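Strata approval for the second stage of Hallness, the 243-lot residential scheme on the eastern edge of Jotaddale, has been pushed back to April after the local planning office asked for a revised easement plan. The developer, Vuorinen, lodged the revision last week and says the change affects access and drainage only.

The easement in question runs along the rear of 37 terrace lots. It was registered when the land was a single rural title and gives the neighbouring owner a right of carriageway to the old creek crossing. Under the revised plan the right is moved to the new collector road, and the burden on the individual titles is extinguished once the road is dedicated.

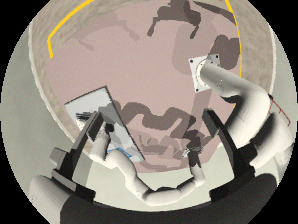 *Pink work surface with a wood-look border, edged by two yellow lines.*

Buyers who signed off the plan in stage two have had their sunset date extended by the same period. Merja Kettunen, the conveyancer acting for a group of them, said the extension was permitted under the contract but that purchasers should check their finance approvals, as many lenders issue these for a fixed term.

"A pre-approval that lapses before registration has to be assessed again at the current rate," she said. "Some of my clients will be borrowing under different rules from the ones they started with."

Deposits remain in trust. The contract allows a purchaser to rescind if the registered lot differs from the draft plan by more than the stated tolerance, and the revised plan trims a narrow strip from nine corner lots. Vuorinen's project manager, Kieran Kinsella, said all nine fall inside the tolerance and that amended plans have been sent to the purchasers' solicitors.

The first stage is not affected. It settled in full, with 91 dwellings now on separate titles, and the owners corporation has held its first general meeting. Levies were set on an interim budget that will be reviewed when stage two joins the scheme — the shared road and the detention basin are the two largest items.
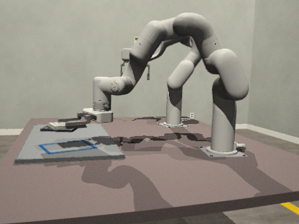
## Objection still open

One written objection to the easement plan remains. Amparo Sarmiento, who owns the property beyond the creek, has asked that the replacement carriageway be sealed to the boundary and built to carry farm vehicles. The current drawings show a gravel surface for the last section.

The planning office can approve the plan with a condition covering the surface, or refer the objection to mediation. A referral would add to the timetable, although neither side has asked for one. Vuorinen said it would accept a condition provided the sealed width matched the collector road standard.

Submissions on the revised plan are open at the Jotaddale office until 5 pm on the closing date shown in the notice.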